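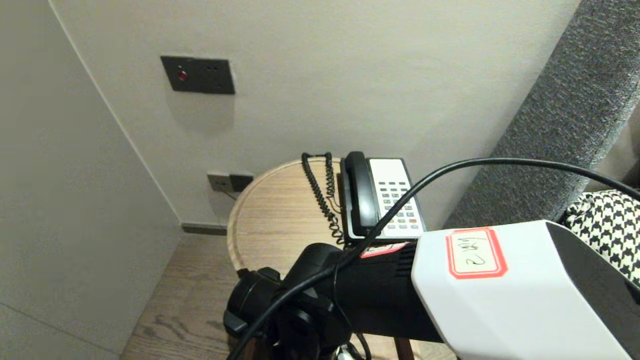
Head camera, phone on the round table, cable across the front of it.

June 1, 2023 – phone handset task, Maleo

Working on whether the wrist view alone is enough to find the handset, or whether the policy leans on the head view. Rekha thinks it leans. Trained two versions on the same 500 demonstrations: one with both cameras, one with the head stream masked at random. Both run from the Zerov checkpoint Narayanan made in February.

Masked version is better when the arm or the cable crosses the phone in the head view. Out of 115 trials each, it missed the handset 19 times. I haven't finished scoring the unmasked one, but it is plainly worse – it tends to stop short and hover.

The keypad seems to help. It is pale against the black handset and body, and the red button gives a fixed point on the right-hand side. Would like to try a phone that is one colour all over.

The wrist view has its own trouble. With the gripper low between table and bed, the phone is only at the top of the picture and the houndstooth pillow fills the right side. Jagadeesh suggests adding starts from this pose.

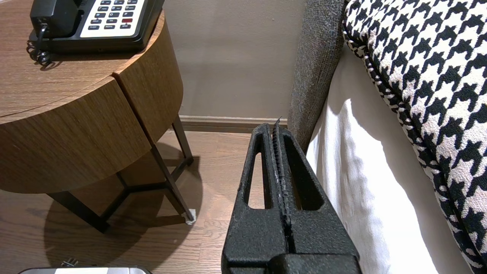 To do
– finish scoring the unmasked runs
– record low starts, pillow left where it is
– ask Nouhaila for the Stollden masking script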